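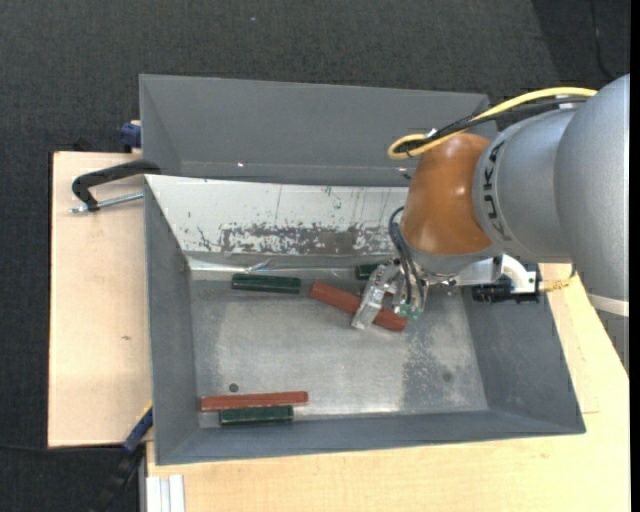 *Gray metal bin, reddish-brown bar, KUKA arm.*

# Soap Swap by Mail: Your Questions

Last updated Sep 20, 2001

I get a lot of the same emails about the swap, so I finally sat down and typed up my answers. If yours isn't in the list, write to me and I'll add it (eventually - I'm slow in the summer and worse in the fall).

## What is the swap?

You make a batch of soap, mail me some bars, and I mail you back the same number of bars made by other people. We do it twice a year. The July round had 67 of us in it, and my spare bedroom smelled like a lavender truck had tipped over in there. I loved it!

## How many bars do I send?

Six. Please don't send five and a really nice note. I've had that happen and then I have to dig one out of my own stash to make the boxes come out even.

## Can I send melt and pour?

Yes! I used to say no and I was being a snob. Just write "M&P" on the label so the person getting it knows to keep it wrapped.

## How long does my soap have to cure?

Four weeks for cold process, and I'd like six if there's a lot of olive oil in it. I can usually tell when a bar is young because it dents when I press a thumb into it. Hot process can go after a week or two, though I still let mine sit longer.

## What has to be on the label?

Your name or your soap's name, every oil, every scent, and any nuts or milk. "Secret blend" won't do. One of our regulars breaks out from cinnamon oil and she needs to know before she gets in the tub with it.

## My bars have white powder on top. Are they ruined?

That's most likely soda ash and it's harmless. Steam it off, plane it off or leave it. If there are hard white lumps *inside* the bar, that's another story - don't use it and don't mail it until you know it isn't lye.

## What recipe do you use?

My everyday one came from Pieter Willems, who ran the swap before me. It's olive, coconut and a little castor, and I run it with 300 grams of water, which is on the generous side, so I have time to fiddle with colors. Always put your own numbers through a lye calculator. I mean always, even if you copied mine, and even if you've made it before.

## Where do you buy your molds?

The long loaf mold is a Fodeck and I've had it forever. The liners that came with it wore out, so now I cut freezer paper. I tried a Wivora slab mold last winter and the corners leaked on me, but two people in the group swear by theirs, so maybe I got a dud.

## How should I pack them?

Wrap each bar in paper, never plastic wrap, and put something between the bars and the box. Strong peppermint goes in its own bag, please. In one round everything I sent to Dritcombe arrived smelling like toothpaste, including the oatmeal and honey.

## Do I get to choose what I get back?

Sort of. You can tell me "no florals" or "unscented only" and I'll do my best. I can't save you a particular person's bars, and yes, that includes the Teixeira coffee bar. I know. I want it too.

## What does it cost?

Return postage plus 3 dollars for the box and tape. Some 369 dollars in stamps went out of here last year, so please put your postage in with your soap and save me the reminder email.

## Can I join if I've only made one batch?

Sure, if it's cured and you've washed with it yourself for a week. My first batch was lopsided and a very sad green, and people were nice about it.

## When's the next round?

Boxes should reach me before Thanksgiving. I'll email the address to everybody who signs up, so check that I've got your current email - three of them bounced last time.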